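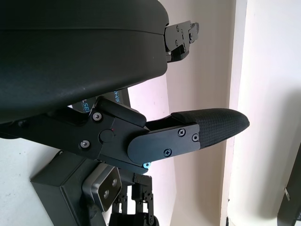 Photo: Calvo bench notebook / R. Tran, wrist camera

September, 14:20
Pronbridge gripper kit on evaluation, bench 2. Entry by Roscoe Tran.

Continuing from the unpacking notes. Kit is the finger set, the bracket pack and the mounting plates, on loan from the Joveddale office. Question from purchasing is whether we keep it at the quoted price or send it back and keep making our own fingers. I need a yes or no from the mechanical side and a list of conditions.

Finger assembly. Hinge block is stacked plate, chamfered, with a round pivot knob in the center. Red dot next to the knob; the sheet calls it the zero mark. Two hex screws in the block. The plate ahead of the hinge takes three screws and they are not the same: two Phillips, one socket. So two drivers to swap one finger. Have asked Pronbridge if we can go to socket heads all over. No answer yet.

Blue washer under the plate is listed as a shim. The drawing does not give its thickness. Do not lose it and do not swap it between fingers until we have a number.

Pad is black rubber with a crosshatch face and a rounded tip that turns up slightly. Texture is fine enough that I expect it to fill with dust. Wipe test to be added to the plan. Replacement pads come in a bag of 100, far more than we would use in a year. Asked for a smaller quantity.

Torque on the hinge screws: sheet gives one value in the table and a different one in the assembly steps. Used the lower. Brarnton's older kit had the same mistake in its manual, so check any copied text before it goes into our procedure.

15:05
Moved to the two-arm table. The kit's L-shaped brackets are on the left arm, the hand is on the right. Depth module between the left brackets.

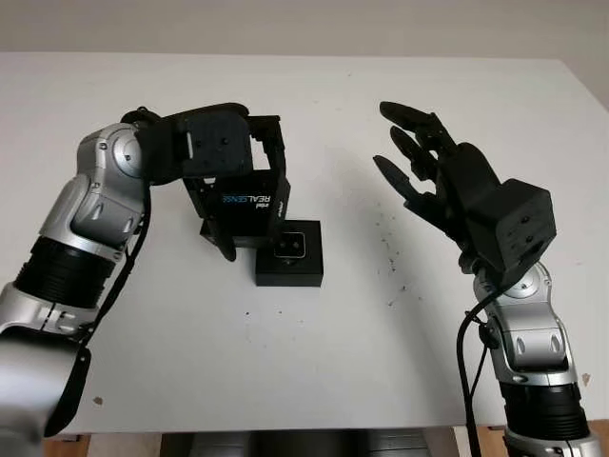
Left: bracket jaws with the RealSense module. Right: three-finger hand, open.

Module sits upside down in the jaws, so the stream has to be rotated in software. Setting is in the launch file, not in the driver. Module is also at a slight tilt. Level it against the table before anyone takes extrinsics, or the numbers are no use.

One bracket tip reaches past the lower corner of the module. Tool model currently ends at the module body, so the collision shape is short on that side. Needs correcting before any low approach over the small black box.

Cables: loops at the upper joints on both arms. Wrist rotation is limited to 90 degrees each way in the config until the routing is reviewed. The kit's guide claims 113 is fine with their clips. We did not order the clips.

Hand: our own unit, outside the loan. Noted only for clearance. Speed cap for both arms left at 70 percent of the normal limit while the two share the table.

Table has specks and debris on the right-hand side. Wipe down before the depth baseline.

16:40
Position so far: hardware acceptable, paperwork poor. I would keep the fingers if they fix the torque value and give a shim thickness. Brackets are ordinary and Calvo can cut the same part in the shop.

Open:
- shim thickness, from Pronbridge
- correct torque value, in writing
- price for pads in small quantity
- collision shape, left tool (me)
- level module, then extrinsics
- loan return date, ask Joveddale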